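Wednesday, May. Notebook, K. Dhanial

Second read of the Clistora offer, this time with the hand gripper next to me and the quote printed out. Grotbridge wants a yes or no from us before the end of the month. Putting my doubts down while I still have them in order.

What they sell: a hand-held two-finger gripper on loan, a task list, an upload service, and a "home manipulation pack" of 1,482 finished episodes recorded by their own people. The pack is the cheap part. The upload service is where the money goes, and it is billed per episode whether or not the episode passes their check. I asked Gounder to confirm that in writing. The answer came back as a link to the sales page.

The sales page says the pads "handle thin and slender household objects with confidence." Whose confidence? There is no table of object widths anywhere in the documents. I looked through all 13 pages twice. Chopsticks are on the task list as "easy," in the same group as sponges and cups, and I would like to meet whoever sorted that list. 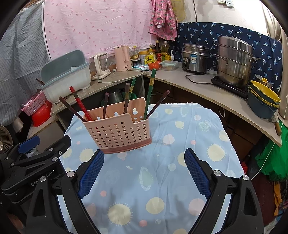 Chopstick task, holder just beyond the open jaws. Blue textured pads on both fingers.

Things I want to know about the chopstick task before anyone signs:

Does a pick count if two sticks come up together? The task sheet says "remove item." One item or one grasp? The checker at Clistora must be using some rule and we should be told it.

Does it matter which stick is taken first? If every operator goes for the tallest one, a model learns to go for the tallest one. Their sheet leaves it to the operator.

What about putting them back? Insertion is a separate line on the price list, at a higher rate. Fine, it is harder. But then the removal episodes should not be advertised as "full tidy-up cycles," and they are, on page 5.

Pad wear. Replacement pads are sold in sets with no stated life. Bilasano told us their first set lasted 3,482 grasps, but they were mostly doing cloth and boxes, so I don't know what that number is worth for hard narrow things. I would log our own count from the first day.

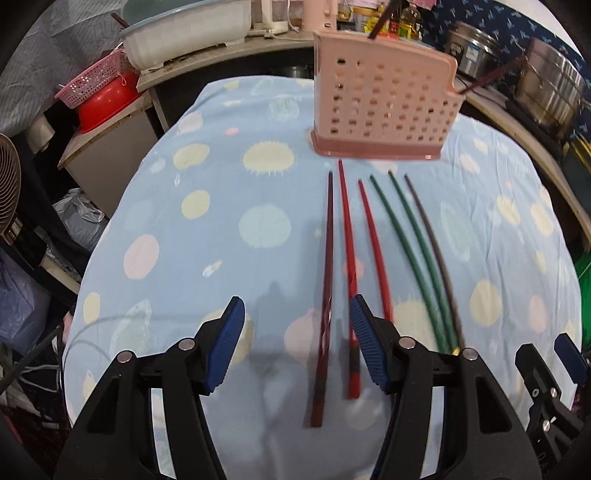

My biggest complaint is still the success label. Clistora gives each episode a single pass or fail, with no field for how the objects ended up. For a mug on a shelf I can live with that. For sticks on a soft surface I can't. With them laid side by side on a spotted sheet and fanning out a bit toward the gripper, is that a pass? A person would say yes, good enough. A person who ordered "parallel" would say no. And with a couple still in the pink holder, it depends on whether the task was "some" or "all," and the label won't tell you later. I want a short end-state note per episode, typed by the operator, and I want it kept with the data. Gounder says the format has a free text column. Then why is it blank in every sample they sent?

Dark sticks are a separate worry. Dark brown and dark green against black fingers is a poor contrast, and their preview video is compressed enough that I lose the tips. Need to see the raw files. Asked for them, got the preview again with a different name.

In fairness: the jaw opening looks generous for this kind of work, and real kitchens with real clutter behind the task are more use to us than another gray bench. If the raw video is decent I would take the pack and skip the upload service.

To do
- Raw files from Clistora, uncompressed, chopstick and cutlery tasks
- Written rule for double picks
- Price per episode for rejected episodes, from Gounder, in an email and not a link
- Ask Bilasano whether they ever got a refund on a failed check
- Start pad log

Recommendation to Grotbridge for now: no to the service, wait on the pack. K.D.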